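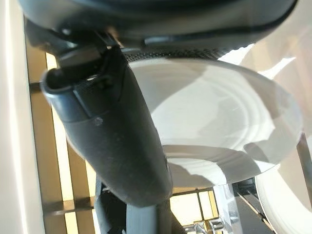

4.2 Geschirr vorspülen und einräumen

Dieser Abschnitt gilt für Teller und Schüsseln der Serie Bailly in Verbindung mit dem Einbaubecken Urnmont und dem Geschirrspüler Skasus 445.

1. Speisereste mit einem weichen Schaber entfernen. Keine Metallschwämme verwenden.

2. Teller einzeln unter fließendem Wasser abspülen und hochkant in den Abtropfeinsatz im Becken stellen.
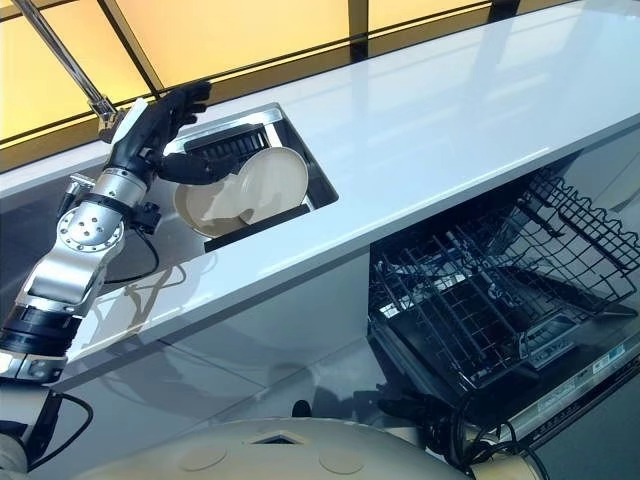 Der Einsatz nimmt das Geschirr nur vorübergehend auf — zum vollständigen Trocknen ist er nicht vorgesehen.

3. Oberkorb bis zum Anschlag herausziehen. Schüsseln mit der Öffnung nach unten einsetzen, Teller zwischen die Stachelreihen stellen.

4. Korb langsam einschieben und die Tür schließen.

Hinweis: Glasierte Oberflächen dürfen sich im Korb nicht berühren.

VORSICHT: Beschädigtes Geschirr kann scharfe Kanten aufweisen. Angeschlagene Teile nicht in das Gerät einräumen.

Ersatzkörbe sind bei Wurkent unter der Bestellnummer 392 erhältlich.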